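Flostwood publishes rules for robots that handle server drives

8/16/25

The data services company Flostwood has published a set of working rules for robots that remove and insert hard drives in server equipment. The document has 80 pages and applies to all robot work in the company's repair halls and at its Killthorpe site.

Until now each team at Flostwood wrote its own instructions. Some teams allowed a robot to pull a drive as soon as the job was open in the system, while others asked a technician to confirm it first. The new rules put an end to these differences. A technician must confirm the serial number of the drive and the position of the bay before the gripper touches the caddy, and the confirmation must be saved together with the job.

"The robot is very exact, but it will remove the wrong drive with the same exactness," said Divina Villanueva, who led the writing of the rules. "For this reason the first chapter speaks only of identification. The movement of the arm comes much later." 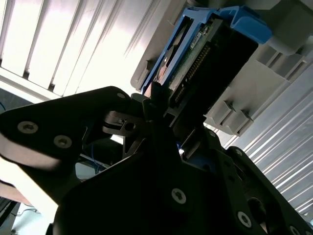 A robotic gripper at a hard drive in a blue caddy, partly inserted in the server chassis. Photo: Flostwood

A large part of the text is about force. The gripper may hold a drive by its caddy only, and contact with the circuit board or the connector pins counts as a fault even when no damage is found. If the caddy meets more resistance than the limit given for its type, the robot must stop and keep its position. It may try again one time. After that a person has to take over the job, and the drive goes on a list for inspection.

The rules also ask for a check of the gripper at the start of every shift. The screws on the finger plates have to be tested with a torque tool, and the contact surfaces have to be cleaned. After 2,000 insertions the fingers must be taken off and measured, and worn parts cannot be put back in use.

Flostwood tested a draft of the rules in April, together with the equipment supplier Doležal. During the test 372 drives were handled, and the robot stopped for too much resistance in 3 cases. Ettore Pace, who is responsible for automation at Doležal, said that the stop rule was the most discussed point between the two companies.

"Our engineers wanted more attempts, the people from the repair hall wanted none," said Pace. "One attempt is what we could all sign – and I think it is a good number."

The rules can be read by customers on request. A shorter version for operators is in preparation, and it will be added to the Flineo training program that new employees at Killthorpe must complete before they work next to a robot.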